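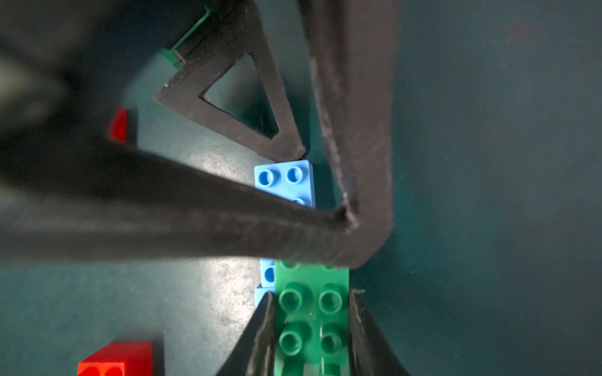 Blue brick and green brick on the teal table.

2024-11-19

Up before six. Rain all morning, so I walked to the library the long way, under the arcade, and got my shoes soaked anyway. Returned the two books on Henao and paid the fine.

Lunch with Shafiq Paul. He is moving to Pumonberg in March and has found a place on the second floor for 987 a month, heat included. I said it sounded high. He said I haven't looked at rents in 13 years - fair enough.

Came home and cleaned out the hall closet. Found my gray scarf and the spare key to the bike lock. Called Mom, no answer. Soup again for dinner. Need to buy onions and call the dentist.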